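Padilla Street Senior Lunch Program - progress report
To: Meseo Fund
From: Saeed Rostami, program lead
Date: 11/04/2023

Quick one this period, sorry for the short notes. Full accounts come in December.

Where we are
3070 lunches served against a plan of 3848. Behind, yes. Most of the gap is the two weeks the kitchen was shut for the drain repair. Deliveries kept going with cold packs from Bundetti but we agreed not to count those as lunches, so they're not in the number.

Sign-ups are fine. Waiting list at the north site, none at the south. Trying to move a few people over but the bus doesn't line up with serving time. Have written to the bus company twice, no answer yet.

Money
Spent so far: 2330 on kitchen repairs, all from the contingency line. Food costs up, mainly eggs and cooking oil. Would like to move what's left in the training line to food. Need your OK in writing before we do it. Form is attached.

Supplies
Switched to paper cups for soup and juice in September, pale green ones. Foam is gone from both sites. Cost per meal went up a little, wich we expected. Still looking for a lid that fits - Valix sent samples, too loose. Asked them for the next size down.

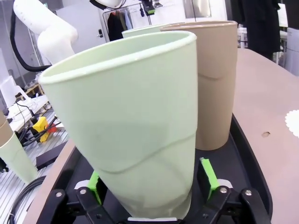 Staffing
Second cook started. Good so far, knows low-salt cooking, which we badly needed. Driver post still open. Two interviews, one no-show. I am covering the south route myself untill it's filled - not ideal, reports get written at night.

Feedback
Survey went to 100 regulars. Still coming back. People want hotter soup and less rice. Menu changes start next month.

Next
- fill driver post
- lids
- fire inspection, north site
- get kitchen invoice copies over to you

Call if anything's unclear, mornings are best.

Saeed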